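Clandadance Forums > Workshop Talk > Robots and Automation

Thread: Hadavero open day, anybody else go?

ratchetjaw
Posted January 9, 2018
I drove 145 miles for this and I'm still making up my mind whether to be annoyed. The flyer said "see how robots learn household jobs." I was expecting a robot doing a household job. What I got was a person at a table with a gripper in each hand, working on a car key and a little rack with hooks. The arms were in the other room behind a rope, and they got switched on for one short run before lunch.

Friesen had a stand by the door too, mostly brochures and pens.

millhand1969
Went to the afternoon session. Same table. I asked the guy what the point was and he said the person does the job over and over with the grippers, it all gets recorded, and the arm is trained on that. Fine. Then I asked how many times and he said 300 for one task. For hanging up a key! My grandson got it in one.

pollux_b
Your grandson had a few years of practice with his hands first, to be fair. I thought the table was the best part of the day. You could stand close and ask anything. At the Bernura event last March we sat behind glass and watched a video of an arm that was parked ten feet away from us.

ratchetjaw
I'll give you Bernura, that was worse. But close to what? If I pick up a key with a pair of tongs I've shown you that I can use tongs. I want to see the machine do it with a key it hasn't met before, on a table somebody bumped.

sprocket_lady
I got to try the grippers and I'd ask people to do that before they make fun of it. A key fob is a nasty little thing. It's smooth, it's heavier at one end, and the ring flops wherever it wants. I dropped mine off the hook over and over. The woman next to me was much better at it and she said she knits.

millhand1969
So the training data is a knitter. Did she get paid?

sprocket_lady
She was a visitor same as me. No idea if they kept our tries. I should have asked that.

ratchetjaw
They didn't tell us either, and there was nothing on the sign-in sheet. I'd like to know before I sign another one.

tolerance_stack
I build fixtures for a living, so I looked at the pads. They're chewed up. The top edges are ragged on both, and one has fuzz coming off the bottom corner. If your recordings come off pads in that state and the arm gets a fresh set, are you teaching it the same grip? I put that to the guy and got "we swap them when they wear." Wear to what? No number. In my shop there'd be a number.

pollux_b
Could also be that a bit of variety in the pads is good for it. A real one is going to wear out in use.

tolerance_stack
Sure, if you vary it on purpose and write it down. I didn't see any sign of that. I'm not saying they don't do it.

millhand1969
The talk was 15 minutes and most of that was the company history. I asked what the success rate was on the arm and the answer was "improving." I've given that answer to a boss myself.

pollux_b
The run I watched before lunch went fine though. Key went on the hook.

ratchetjaw
One run. With the rack where they put it. I'd go again if they post the misses next to the hits, otherwise I'll save the gas.

sprocket_lady
Couple of pictures for the folks who couldn't make it. I'm going back next time for another try at the key either way. 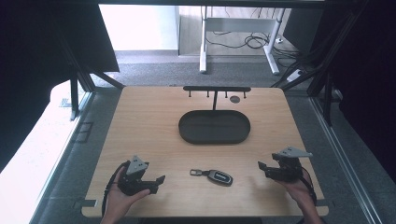
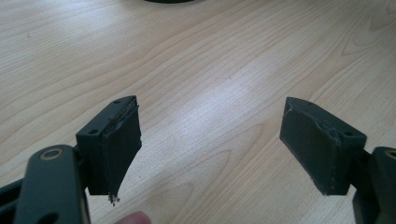
Hadavero open day. First one is the key table, second is the pads tolerance_stack was talking about.

tolerance_stack
Yep, those are the ones. Look at the bottom of the left pad.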